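Trunix newsletter

News from the floor

Cable sorting stopped after gripper fault

The cable sorting work was halted for 10 days in December after a gripper closed when it should have stayed open. No one was hurt. The cells are running again with some changes to how people work around them, and everyone who uses the floor needs to read the last part of this item, including those who only come through to collect parts.

The fault happened late in the afternoon, while Đức Tạ was clearing loose cables between runs. The arm had been paused from the operator screen, which showed the usual amber bar. He reached in to free a charging lead that had caught on one of the fingers. As he pulled, the gripper closed on the lead and on the side of his glove. He got his hand out of the glove straight away and pressed the emergency stop. The glove stayed where it was until the fingers were opened by hand.

He had a red mark on one knuckle and went back to his desk after seeing the first aider. The glove has been kept.

What we found

Helge Haugland took the logs that evening and went through them over the next few days. A pause from the screen stops the arm joints. It does not cut power to the gripper, which holds its last grip setting so that it will not drop whatever it has picked up. We knew this, and it is in the set-up notes, though not in the sheet kept at the cell.

The gripper had been told to hold a cable it had already lost. Its position reading was drifting, and when the lead was tugged the reading jumped by enough for the controller to decide the object was slipping. It then did what it does with any slipping object and squeezed harder. The force was at the setting we use for heavy coils, as the previous run had been on thick braided leads and the setting had not been put back.

The drift came from a worn connector where the gripper cable turns at the wrist. The cable had been rubbing against the bracket each time the arm reached down low, and the outer cover had gone through in one spot. Helge checked the other arms and found the same rubbing on 3 of them, none of it as bad. All of those cables have been replaced with the longer type and clipped further back.

There was also a problem with reporting. The log shows 25 short position warnings in the week before the fault. They cleared themselves each time and were written to a file, but nothing came up on the screen. Two people remembered the gripper being "a bit twitchy" on thin cables and had put it down to the cables being slippery. It was not written in the cell book.

What has been changed

Pausing from the screen now opens the gripper slowly and then cuts its power. This means it will drop what it is carrying. For cables that does not matter. The Mosoti trials use heavier items and have their own procedure, which has been updated separately and is available from Helge.

Grip force now goes back to the lowest setting at the end of every run. If you need the higher setting you will have to choose it each time and put your initials in the book.

Position warnings now show on the screen. After three in one shift the cell will not start again until somebody has looked at the wrist connector. We expect this to be a nuisance for the first few weeks while we find the right level, and we would sooner have it stop too often than too seldom.

The wrist cables have been added to the monthly check. Bretier, who supplied the brackets, have been sent photographs of the wear and have offered a rounded version. We will fit these when they arrive. Until then the edges have been covered with tape, which should be looked at when you do the check and replaced if it is lifting.

What you need to do

Do not reach between the fingers because the screen says the arm is paused. Press the emergency stop, check that the light on the wrist has gone out, and only then put your hand in. If a cable is caught, cut the power first and open the fingers with the lever. Do not pull on it.

Use the long tongs for picking up stray cables on the floor or table near an arm. There is a pair at each cell. If a pair goes missing, tell Helge and leave the cell off until it has been replaced.

If a gripper does something you did not expect, write it in the cell book, with the time and what it was handling. A short line will do.

The Hultari visitors' day will go ahead as planned. Visitors will stay behind the tape, and the arms will be off while they walk past.

A short refresher on the stop procedure will be held in the meeting room on February 6, 2018. It takes half an hour. Đức has agreed to talk through what happened, and the worn connector will be there to look at. Anyone who cannot come should arrange another time with Helge before their next shift on a cell.

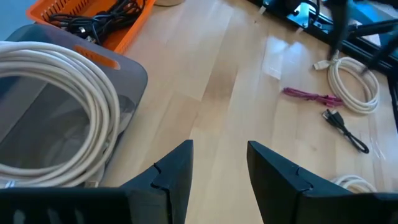
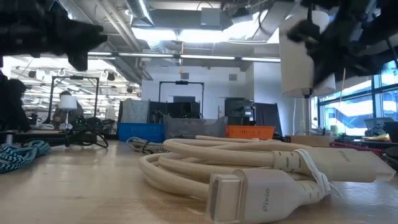 Grippers and coiled cables at the sorting work.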